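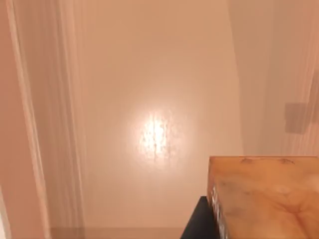 Wall, door trim, wooden block. Our simulator, one evening in April.

So that is what I've been looking at for most of the spring! I joined the robotics club back when it was still mostly soldering, and this term we went all in on simulation, so now my hobby is staring at a peach-colored wall that doesn't exist. My roommate thinks I've lost it.

The project is called Pillent (Sidra Hayat picked the name, she liked how it sounded). The idea is that a robot drives through a made-up apartment, finds a block, and carries it to another room. We have 11 test runs to get through before the spring demo, and each run starts somewhere different, which sounds easy until you see how many ways there are to get stuck next to a door.

I'm on the lighting and materials team, meaning me and Rosalie Danzer. We spent a whole evening arguing about that bright spot on the wall. I wanted to keep it, because real apartments have glare and a robot that panics at a shiny wall isn't much use to anyone. Rosalie wanted the wall completely flat until the rest of the code works. We ended up with a slider from 0 to 100, and it's sitting at 80 right now, so I guess I'm winning. For now.

The wood I'm really proud of, though. The grain has swirls in it and a few dark knots toward the back, and those still show up even with the motion blur switched on. Before this we had a plain brown texture that looked like a chocolate bar. I went through more than 295 wood textures to find this one (yes, I kept a list, no, you can't have it, it's a mess).

The blur was Pirmin Oberholzer's idea. He says if we train on perfectly crisp pictures we'll be sorry later, and he's done this before, so we listened. It does make the trim go kind of streaky, and the little white characters down the side of the block are impossible to read. I've asked him to turn it down a notch so I can check my work. He said he'd think about it, which with Pirmin can take a while.

Still on my list: the baseboard color (too close to the wall for my taste), the gray plate on the right, which needs a sharper edge, and whatever is going on with the shadows in the hallway. Marianna Urbańczyk is redoing the navigation part and keeps sending me screenshots at two in the morning with just a question mark. Love you, Marianna, please sleep.

If you're on campus, come by the lab in the Solen building and try driving it yourself. You get a game controller and a cookie. Seraina Auer currently has the best score, 557, and she's been unbearable ever since, so somebody please come and beat her.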